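About Barnarley

Hi, I'm Sneha Ahuja, and Barnarley is my housekeeping business. We look after homes in Solanki and Munholm, we do it weekly or every other week, and I still do a fair number of the visits myself even though my knees would like me to stop.

I started in April a few years back with one client, a retired couple on the Solanki side who had wall-to-wall carpet in every room including (I promise) the bathroom. I learned more about vacuuming in that house than I ever wanted to know. Slow passes, two directions, and do the edges first while you still have some patience. That couple told their neighbors, the neighbors told their kids, and now we have 40 homes on the books and a waiting list for Thursdays.

Vivek Gautam joined me the second year. He handles the schedule, the keys and the phone, and he's the one who talked me into putting dishes on the standard visit. I didn't want to! I thought of us as floors and bathrooms people. But he kept asking clients what they dreaded coming home to, and over and over it was the kitchen sink. So now a regular visit covers:

Floors, all of them, carpet and hard
Bathrooms top to bottom
Kitchen counters, stovetop and sink
Dishwasher unloaded, then reloaded with whatever's waiting
Beds made if you leave out sheets

Carpet is still what I love best, and I'm fussy about it. We use a canister vacuum with a hose in most homes, and if you have one you like we're happy to use yours. I'd just ask that you leave it somewhere we can get at it – I have dug vacuums out of closets from behind Christmas trees. Stairs get done by hand with the small head. Under the beds too, if I can fit.

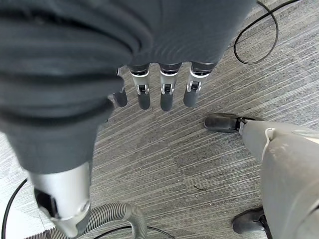 Sunil wrote to us that he'd never once had anyone pull the couch out before we came, and could we please warn him next time so he could be embarrassed in private. We do warn people now. Vivek sends a text the night before saying which room is getting the deep turn, so you can rescue the Legos and the mystery socks.

Back to kitchens, where I have opinions. I like a dishwasher unloaded from the bottom up, so the drips from the top rack don't land on dry plates. Then I give the empty racks a quick look before anything goes back in. Tines get bent, bits of label get wedged down between them, and a fork will find its way through to the bottom and sit there for a month. Pull the rack all the way out and run your hand along it. It takes 2 minutes and your glasses come out better.

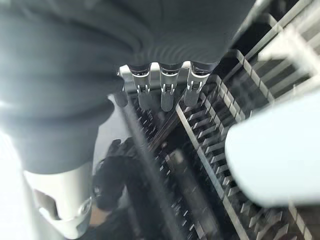
Plates all face the same way in my kitchens, bowls get their own row and don't nest, and the big wooden spoons stay out and get washed by hand. If your family has its own system, leave me a note on the counter and I'll follow it, even if I mutter. Groltolov, our sister service, does ovens and refrigerators, so ask Vivek if you need one of those and he'll set it up for the same day.

We don't do windows above the first floor and we don't do garages. Pets are welcome to supervise. If you'd like to get on the list, call or drop us a note with your town, how many bedrooms you have and whether you're mostly carpet. New homes get a walk-through first, no charge, usually with me.

Recent from Barnarley
Which rugs we won't vacuum with the brush on
Holiday schedule for Solanki and Munholm
Bowls, mugs and the top rack

Comments

Maribel
Do you take one-time jobs before a move? We have three carpeted bedrooms in Munholm.

Sneha
We do, Maribel! Call Vivek and he'll find you a morning.

Deb K.
The fork thing is true. Found two of ours last night.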